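The Apartment Has Opinions About Bread

I moved in July with a sourdough starter in a jar between my knees, because I didn't trust it with the movers. It rode well. I did not. By the time we reached the new place I had a stripe of flour paste down one leg and a strong feeling that I had chosen the wrong hobby for a person who changes address this often.

The old kitchen was a dark slot with a window over the trash cans, and I made very good bread in it. The new kitchen has light, a proper counter, and a stove from this century. I have made five loaves here so far and would serve one of them to company, provided the company was already fond of me.

What follows is my attempt to work out why, written mostly for my own use and for the two readers who wrote in after the last post to say their moves had also ruined their bread. (Hello to you both. I have tried the thing with the rye. We'll get to the rye.)

The oven, a liar

The old oven ran cold. I knew this the way you know a friend is always late, and I'd built my life around it. Dial to the top, wait until the kitchen smelled faintly of hot dust, wait some more, bread in. The new oven is a Vatero, and it has a little screen that tells you the temperature to the degree. I believed the screen for three loaves. You would too. It's very well lit.

Then I hung a cheap dial thermometer from the middle rack and learned that when the Vatero says it's ready, it means it has started to think about being ready. It beeps at you long before the walls are hot. Leave it another forty minutes with the baking stone in and it gets where it promised to be, then sails right past it and stays there until the bottom of your loaf looks like a roof tile.

So now I have a routine. Heat it high, ignore the beep, turn it down when the bread goes in, and slide a cookie sheet onto the rack underneath for the second half. It's no simpler than the old routine. It just has a screen.

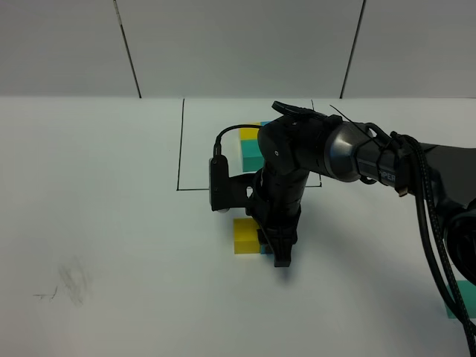 Water, about which I was smug

I used to roll my eyes at people who blamed the water. Bread got made for thousands of years out of whatever was in the well, and there you are with your filter jug. Well, I own a filter jug now. It's a Humodis, it takes up half a shelf in the fridge, and it drips on the cheese.

The tap water in Lolthorpe smells like a public pool on the first day of summer. You stop noticing it in tea after a week. My starter did not stop noticing. It went from doubling in an afternoon to lying in the jar like a teenager, with a few gray bubbles at the edge to show it had heard me calling. I gave it a week on the tap and then a week on the jug. On the jug it perked up by the third day.

Is that proof? It is not. The kitchen was also warmer that second week, and I'd switched flours in the middle, which is exactly the kind of thing I'd yell at someone else for. But I've paid for the jug, so I've decided it was the water.

Flour, and my fall from grace

At the old place I could walk to a shop that sold Kuo bread flour in plain brown sacks. I never thought about it. It was the flour. Here the nearest bag of it is a bus ride and a transfer away, and I spent the first few weeks buying whatever the corner store had, which was a pastry flour with a picture of a pie on the front. I think I knew. I think when you buy flour with a pie on the bag and go home to make a country loaf, some part of you wants to fail.

For anyone keeping score, my usual loaf is 700 grams of white bread flour with a handful of whole wheat swapped in, salt, and enough water to make it annoying. With the pie flour the same amount of water made soup. I cut the water. I got a loaf with the crumb of a dinner roll and the crust of a paperback. My downstairs neighbor had it as French toast and was gracious.

Now about the rye. The advice from both letter writers was to feed the starter a spoonful of rye every time, and I was ready to be snooty about it because I don't like rye bread. You can't taste it. The starter eats it like candy. It climbed out of the jar overnight and onto the shelf, and dried there, and I would like everyone to know that dried starter is the strongest glue available to the public. I took some of the paint off with it. If my landlord reads this: I mean a different shelf.

I've also gone back to the bus and transfer for the Kuo. I buy two sacks at a time and sit with them on my lap, so in a way I've come full circle from the jar.

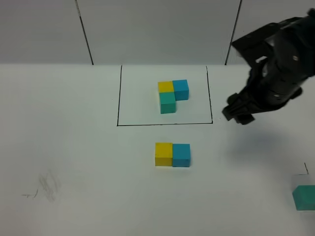 Where things stand

Loaf five was the good one. Jug water, proper flour, rye-fed starter, the beep ignored, cookie sheet in place. It opened up along the cut the way it's supposed to, and I ate the heel standing up with too much butter while it was still much too hot, in full knowledge of every article that says to wait.

Loaf six is in the fridge in its basket right now, and I already don't like the look of it. It went in late. I got a phone call during the last fold and came back to find it had spread out to the edges of the bowl like it was planning to stay.

A few loose ends from the comments last time. Yes, I use a scale. No, I won't be naming the starter. I've seen what happens to people. The person who asked about baking in a lidded pot instead of on a stone: I had one, the lid didn't survive the move, and I'm not ready to talk about it. And to whoever asked if it would be cheaper to buy bread, I did sit down and work that out once, including the bus fare, and then I threw the piece of paper away.

I'll report back on number six. If there's no report, I ate it anyway.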